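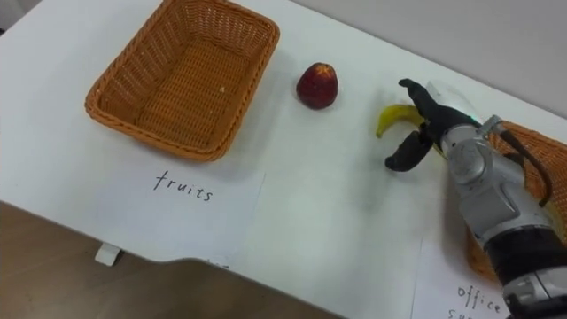 A two-fingered gripper open around a banana during a sorting task. The basket at left has a handwritten label reading "fruits."

Basket sorting test (grippers)

The basket sorting test is an informal method of comparing robot grippers, and sometimes the arms and controllers behind them, by having a robot move mixed objects from a table into labeled baskets. It is used mainly by small labs and by sellers of grippers. The test has no agreed rules, and results from different groups can rarely be set side by side. Critics regard it as closer to a demonstration than a measurement.

Setup

A typical setup has a table, two baskets and a sheet of paper next to each basket naming what belongs in it. Common pairs are fruit and office supplies, or kitchen items and toys. The objects are placed by hand. Most versions allow a two-armed robot to use either arm, although published results often leave out which arm made which pick. A camera on the head of the robot usually supplies the main view, and some groups add a second camera at the wrist.

The choice of objects has a large effect on the score. An apple is close to round and can be approached from many directions, but it rolls if one finger touches first. A banana stays where it is put, and two fingers can straddle it across the narrow part. A robot that does well on bananas has therefore shown very little about apples, and neither says much about paper clips. Reports that give one success rate for "fruit" hide this difference.

Origin

The name is usually traced to the Bruvlow workshop notes, which described a run of 10 objects and two baskets. The notes gave no reason for the number 10, and later users have mostly kept it. A revised version, known as Bruvlow 19, raised the count to 19 objects and asked that at least some of them touch each other at the start. It is harder and less often used.

Reported comparisons

The most cited comparison is between the Rirken gripper, which has two curved fingers with a soft coating, and the Stöckli parallel gripper, which has flat metal jaws. The Rirken report covered 1226 picks and found that curved fingers dropped fewer objects. The figure is often repeated without its conditions. Nearly all of the picks were made with a person steering the arm from a hand controller, and the same operators had spent months using the curved fingers before they were handed the flat ones. The report does not separate the skill of the operator from the shape of the finger.

A later study from the Clurnari lab repeated part of the work with a learned controller and found a smaller gap. It has its own weak points. The baskets were moved closer to the robot, the lighting was changed, and failed grasps were counted only if the object left the table. A gripper that closed on air and tried again was scored the same as one that succeeded the first time.

Criticism

Three complaints come up most often. The first is that the paper labels are there for the audience. In many setups the controller is told in advance which basket is which, and the writing plays no part in the decision. Groups that claim their system reads the labels seldom report a run with the sheets swapped – a check that would take a few minutes.

The second is the basket itself. A wide, shallow basket forgives poor placement, and a robot can release an object well off center and still score. Woven rims can also catch a fingertip, a fault that tends to be logged as an arm error even where finger length is the likely cause.

The third concerns stills and short clips. A picture of an open gripper around an object shows that the arm reached it, and leaves open whether the grasp held.

Supporters answer that the test is cheap, quick to set up and easy for visitors to follow. These points are generally accepted, though they bear on convenience more than on accuracy.

See also

Grasp planning
Parallel gripper
Pick and place
Wrist camera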